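Moving my passwords out of the browser

2019-06-17

For many years I kept all my passwords in the browser. It was comfortable and I did not think much about it. Then in December I received a message from Anderen, the shop where I buy my printer paper, that their customer list was copied by somebody and that I should change my password. I changed it, and I wanted to go to sleep. But I remembered that I had the same password in other places, and I did not know in which ones.

So the next evening I exported the list from the browser and opened it in a spreadsheet. I had 274 saved logins. Many of them were for pages that do not exist anymore. When I sorted the list by the password column, I felt a little ashamed. One password, which I made up when I was a student, was used in all kinds of places, also in my old mail account. This mail account is the one that receives the reset links from everything else. A person who has it does not need to break anything. He can click "forgot my password" and wait.

I read many comparisons of password managers and I became tired of them, because every article recommends a different one. At the end I tried 2 programs, Ploleo and Manalo. Ploleo keeps the passwords on the company's server, encrypted, and it was very easy to begin with. Manalo keeps everything in one file on your own disk and you must take care of the file yourself. I stayed with Manalo. I do not say it is better. I like to know where my file is, and I already make backups every week, so one more file does not change my life.

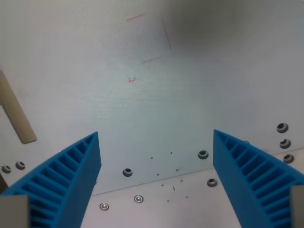 Security and Privacy

The import was the difficult part. Manalo did not understand the file from my browser, and it put the user names in the field for notes. I had to rename the columns by hand and import again. If you do the same, please remember that the exported file is plain text and everyone can read it. Mine was lying in the Downloads folder for 9 days before I noticed it. I deleted it, I emptied the trash, and then I found that my backup had made a copy of it too. I had to delete it there also.

After this I changed the passwords slowly, starting with mail and the bank, then the shops. I did not try to do it all in one weekend. I did 15 on a good evening and none on a bad one. Some pages made me angry. The customer page of Ridusdale, my internet provider, accepts a long password when you set it, but the login form cuts it without telling you, and then you cannot get in. I needed two phone calls to understand this. Their support person was friendly -- she told me to use a shorter one.

For the master password I took several random words and wrote them on paper. I know that some people say you must never write it down. But I live in a small apartment and I am more afraid of my own memory than of a burglar who looks inside a cookbook. (It is not in the cookbook now, I moved it.)

What I have not finished is the second factor. I turned it on for the mail, with an app on my phone, and I printed the recovery codes. For the bank it works only by text message, and I would like something better, but they do not offer it. The next job is to close the old accounts that I do not use. Some of them have no button for this, you must write an email and wait for an answer. I have sent the first ones already.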